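How does a robot learn to pick up a mug?

You pick up a cup every day and do not think about it. For a robot it is a hard job. At Prerkham, Réka Borbély and her team study how robots can learn such jobs from examples – the same way you learned to tie your shoes.

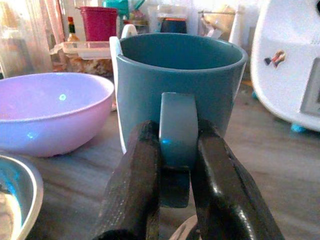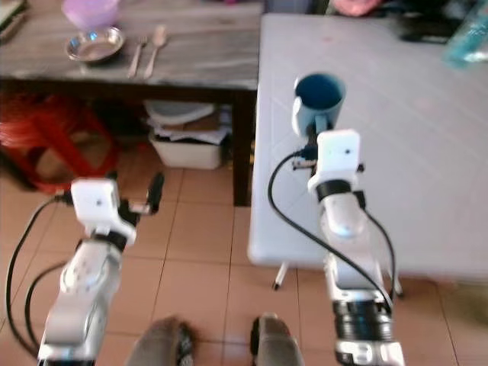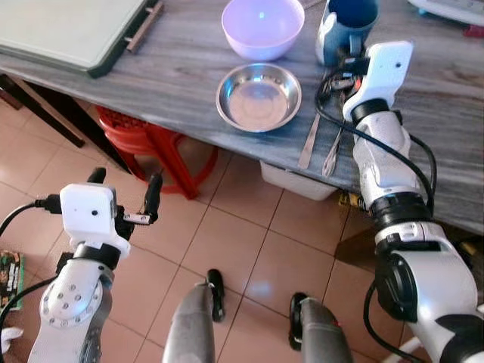 A robot with two arms must decide many things. Which arm should move? How wide should the fingers open? How hard should they squeeze? The team does not write a rule for every case. They collected 1,618 examples of kitchen jobs, and each example keeps what the cameras saw and how the arms moved. A computer program, named Keltier, looks for patterns in all of them.

The team also wanted to know how many examples are enough. So they trained Keltier first with 300, and later with all of them. Each time it got 30 tries with a mug. With the small set it dropped or missed the mug in many tries. With the full set it failed only four times.

Next they will change the colour and the shape of the mug, and see if Keltier still knows what to do.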